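About Us

Welcome to Flinbridge, and thank you for taking the time to read about us. We are a small company in the town of Petura that supplies courtroom clothing to people who are going to trial, along with the errands and phone calls and paperwork that come with getting a suit of clothes through a jail door. If you are on this page you may well be having one of the worst months of your life, so let us say first of all that you can call us and ask anything, and you won't be the first person to ask it.

How we started

Our founder spent years as a paralegal in a two-lawyer office above the old Quinlan shoe store. A person who is held in jail before trial can usually wear ordinary clothes in front of the jury, and most people have heard of that right, but the clothes have to come from somewhere. Often the family lives three states away. Sometimes the only outfit on hand is the one the client was arrested in, and it is sitting in an evidence bag. She got into the habit of keeping a couple of gray jackets and a few white shirts behind her office door, and then a rack, and then the rack got its own room, and after that there was really no going back to filing motions.

We moved into our present rooms on Dulta Street with a sewing machine, a steamer and a telephone, and we have been adding shelves ever since.

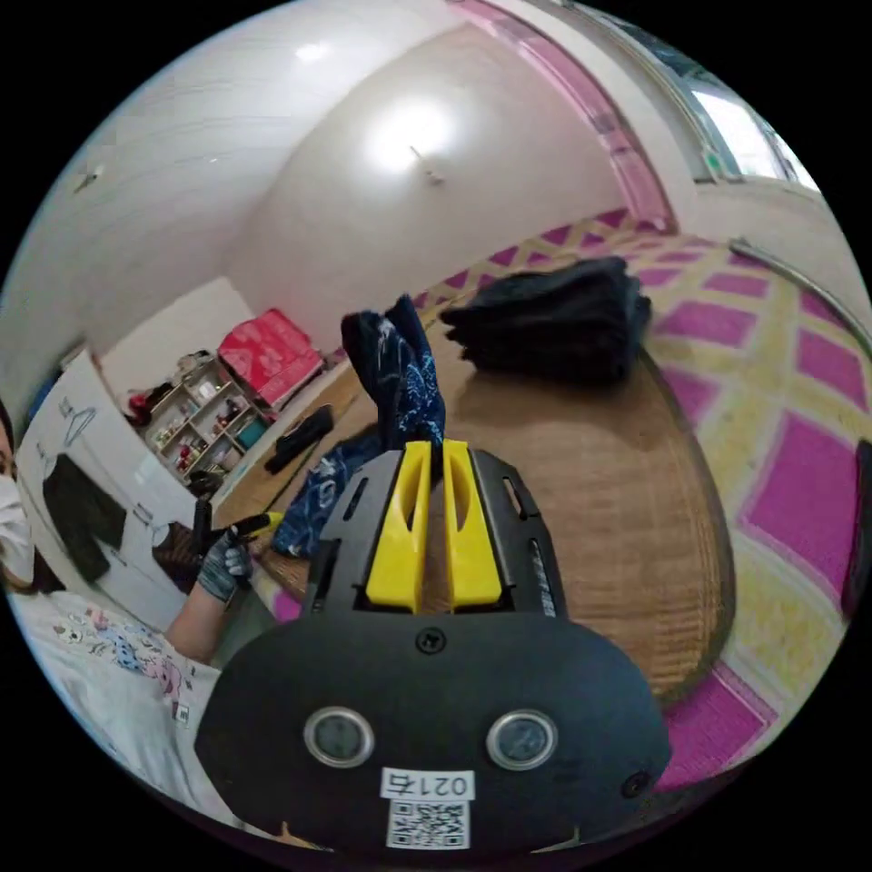 Most of our orders come from public defenders, and they tend to come late in the day. A jury is picked sooner than expected, the client has lost weight since the booking photo, and what fit last year hangs off him now. We ask for height, waist, neck and shoe size, and then we ask for them again, as the numbers on a jail intake form are often somebody's guess. For women we try hard to offer something besides the one black pantsuit that every courthouse seems to own. A soft print is fine in front of most judges, and a dark navy with pale blue and white flowers like the one in the photo is the sort of pattern we are always glad to talk over with a client. We stay away from logos, hoods, anything with a drawstring, and any red so bright that the jury will be thinking about it at lunch.

What we send

A standard order is two full outfits, so that one can be cleaned while the other is worn. Each jail has its own rules about belts, ties, heels and underwire, and we keep a folder on every facility we deliver to - please do not buy anything until you have checked with us or with the property desk! Hems and cuffs are done here in our own rooms. Shoes go out with flat soles and no metal in them.
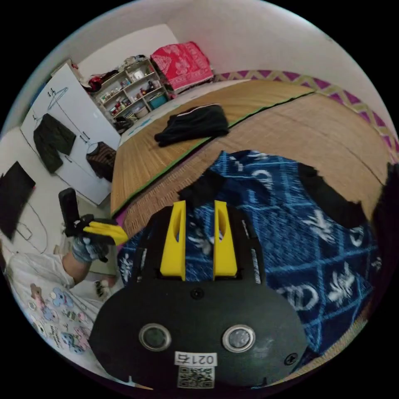 Coralie Bolger wrote to us after her brother's trial that she had worried more over his collar than over anything the lawyers told her, and that having one person on the phone who would talk about collars for ten whole minutes did her more good than she could explain. She also felt our sleeves run long. We have taken that to heart, and we now measure every shirt in the building ourselves and ignore the tag.

Working with families

You are welcome to send your own clothes and have us do only the fitting and the delivery. Plenty of people prefer it. A jacket his father wore to church may be worth more to a man on the stand than anything from our racks, and as long as the jail allows it we will press it and get it there. Please put a name on every piece, and on each shoe. We return everything to the address you give us when the trial is over, whichever way it went, and we do not ask which way that was.
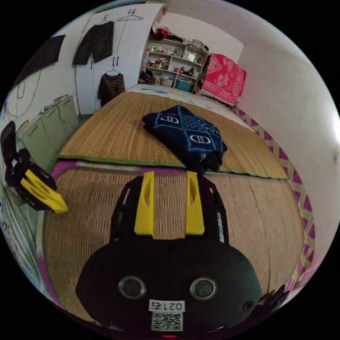 Someone wrote on one of our comment cards that we should put our prices right up front, and that is fair. A loan for the length of a trial is one flat fee, billed to the defense office where there is one. Families who are paying for it themselves can spread it over 3 months with nothing added. If a trial runs on past July when it was supposed to finish in spring, the fee stays as it was.

What we don't do

We don't give legal advice, we don't carry messages, and we can't tell you how a case is going. We also work with the clothes of people accused of very serious things, and now and then a neighbor will ask how we can stand to. Our answer is that a jury ought to be looking at the evidence, and a clean shirt helps them do it.

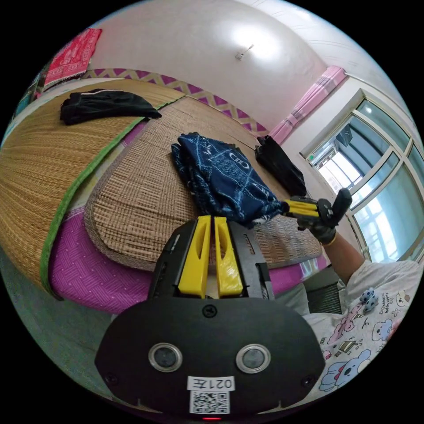 Dark glove, thin gold bracelet.

Finding us

We are on Dulta Street in Petura, open from 10 in the morning, and somebody picks up the phone well into the evening when there is a trial on. Parcels should go to P.O. Box 3096, Petura, and not to the street door, where they get rained on.

This page was last updated 9th February.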